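Small boxes and a very full shelf

2021-10-25

So I finally tackled the shelf in the hallway. You know the one if you've been reading for a while, the one I swore back in February I'd have sorted "by the weekend." Ha.

The problem with that shelf is that it's where all the little boxes go. I love a little box! I can't walk past one at a flea market without opening it, and once I've opened it I've pretty much bought it. Tea tins, a cigar box with a broken corner, the blue one with the stars, two that came from the Plirunmont sale when we were up there for my cousin's wedding. And every single one of them had something in it, mostly stuff I'd put there so I wouldn't lose it.

I took them all down and dumped them out on the bed (big mistake, the cat was delighted). Buttons, foreign coins, a key to an apartment I moved out of years ago, an entire envelope of receipts from Lévesque, which was the paint store on the corner before it closed. One receipt was for $49 and I have no memory of painting anything that year.

Anyway, I got a bit distracted by the boxes themselves, as usual.
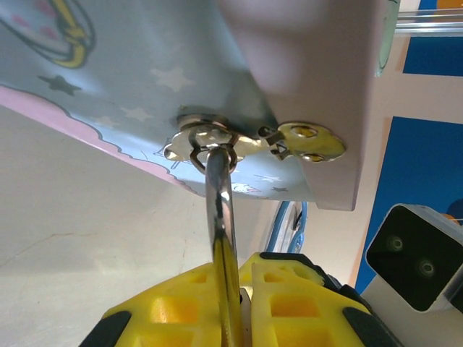
Moon, stars, pink clouds and my favorite brass-colored latch

I mean, come on. The scalloped plates! The little silver ring! Somebody went to the trouble of putting fancy hardware on something printed with a yellow moon and a pink cloud, and I respect that so much. The lavender-pink edge next to the light blue is a combination I'd never have picked myself, and now I sort of want to paint the bathroom that way. Don't tell my landlord.

The latch got me looking up replacement hardware for the cigar box, and that was the rest of my evening gone. There's a seller on Virunent who has 3000 listings, all of them hinges and clasps and teeny tiny corner pieces, and I scrolled until my eyes hurt. I ended up ordering one clasp. One! I was very good. It hasn't shipped yet.

As for the actual sorting, the buttons are in a tea tin now and the coins are in another. The receipts went in the recycling. The mystery cords are in a shopping bag by the door and will probably still be there at Christmas, but at least they're off the shelf. The starry box stays on the middle shelf where I can see it from the kitchen.

Next up is the drawer under the phone. I opened it this morning, saw three rolls of tape and a Clondgate catalog, and shut it again.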